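Skeltodport Residents' Forum
Board: Housing and Shared Facilities
Topic: Proposed standard for hangers in the communal cloakroom

Grewal_Lettings_Desk
Members are invited to comment on the draft standard for the ground floor cloakroom at Rivetti House. The present stock is a mixture of wire, plastic and wood, and several coats have been marked at the shoulder. The draft proposes 50 wooden hangers of one pattern, to be in place by November. Wire hangers would be withdrawn from the rail on the same date.

northstair8
I support the withdrawal of wire. I would ask that the draft state the shape required. A flat hanger does little for a heavy coat, whereas a curved one follows the shoulder and keeps the collar in place. 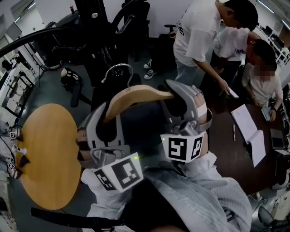

Curved wooden hanger with metal hook, pale finish

The draft should also say whether a trouser bar is wanted. In my view it is not, as the rail is used for outdoor clothing only.

Geteck_Tenant
I must disagree with the proposal as it stands. Wooden hangers take up considerably more room than wire. The rail is already full on wet evenings, and a thicker hanger will reduce the number of coats it can hold. Plastic of a reasonable weight would meet the same need at a lower price. Reference 3288 in the repairs log records an earlier complaint about crowding, and I do not see that it was ever answered.

Grewal_Lettings_Desk
Entry 3288 has been reopened. The rail will be measured before any order is placed. Members should note that the fire door must remain clear, so a second rail on that wall cannot be considered.

flat9_lower
May I raise the matter of finish? Varnished hangers are smooth when new but can chip, and a chipped edge will catch a lining. I have used plain sanded wood at home for many years without difficulty. The curve matters less to me than the state of the ends, where the weight of the garment rests.
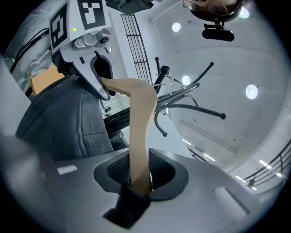

Light wood, seen along the bend

Geteck_Tenant
Plain wood will mark if wet coats are left on it. This should be recorded as an objection.

flat9_lower
It is so recorded, though wet coats ought to go in the drying room in any case, as the house rules state.

northstair8
I would accept 50 as an upper limit, with a smaller first order if the measurements require it.

Grewal_Lettings_Desk
The objection and the suggested upper limit have been added to the draft. Comments remain open until 9 this evening.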